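Plellness Play Kitchen Set
Section 3: Setting the Table

Now for the fun part! Clear a white or plain tabletop so the colors pop.

1. Put the open bin in the middle, with the pink plate, banana, bread and cube close by. 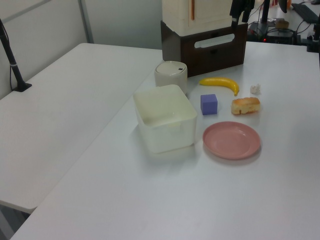 Fig. 2. Bin, plate and play food set out together.

2. Check that the bin is empty, then pick who serves first. The bread goes with everything!
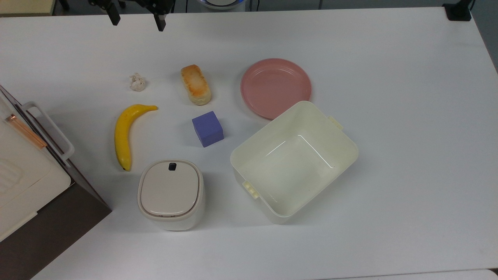 3. Stand the small lidded container upright within easy reach, lid on.

Caution: keep crumpled paper off the plate.
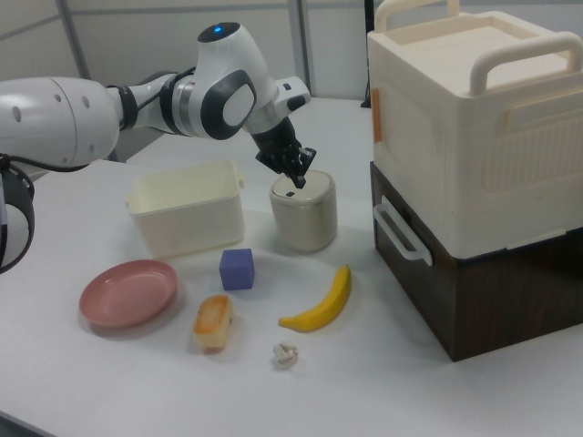 4. Play up to 11 rounds, then tidy it all into the bin.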